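4. Placing the water softener and first filling

Before you begin, read section 3 and check that the main water valve of the house is closed. The Kütt softener needs a flat floor, a drain and a wall socket. Do not place it in a room where the temperature can go below 5 degrees.

4.1 Connecting the hoses

1. Put the softener in its final place. Leave 10 cm free behind it, so the hoses are not bent.
2. Screw the inlet hose to the connection marked IN and the outlet hose to the connection marked OUT. Tighten by hand, then a quarter turn with a spanner.
3. Push the drain hose on the small nozzle at the back and fix it with the clip.
4. Lead the other end of the drain hose to the drain. The end must hang above the water level of the drain – never put it inside the water.

CAUTION: Do not use grease or oil on the seals. It damages the rubber.

4.2 Filling with salt

1. Open the lid of the salt container.
2. Pour in three litres of clean water. This is necessary only at the first filling.
3. Fill with salt tablets until the container is almost full. Do not use table salt or road salt.
4. Wipe the salt from the edge and close the lid.

Note: Salt in broken bags often contains dust. Dust can block the valve, so please leave it in the bag.

4.3 First rinse

1. Turn the bypass handle to BYPASS.
2. Open the main valve slowly and look at all connections for leaks.
3. Put the plug in the socket. The display shows the time, which you set with the arrow keys.
4. Turn the bypass handle to SERVICE, slowly, over one minute.
5. Hold the key RINSE for 5 seconds. The rinse takes 900 seconds and stops by itself.

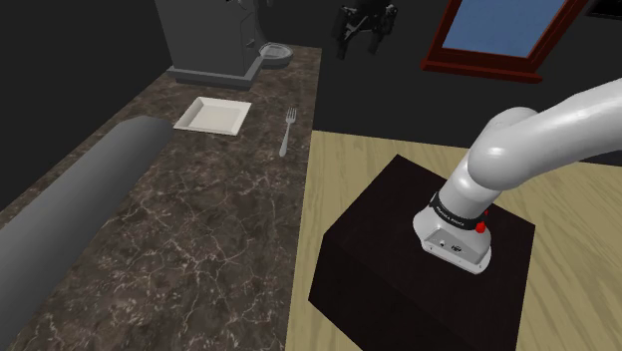
6. Open the nearest cold tap and let the water run until it is clear. Small bubbles are normal on the first day.

CAUTION: If water comes out of the lid, turn the handle back to BYPASS, close the main valve and pull out the plug.

4.4 Setting the hardness

Ask your water company for the hardness value, or use the test strip from the bag with the papers. Press SET, choose the value and press SET again. If the water still leaves white marks after one week, raise the value by one step.

Text of this section: Heino Zariņš. Last change: March 6, 2022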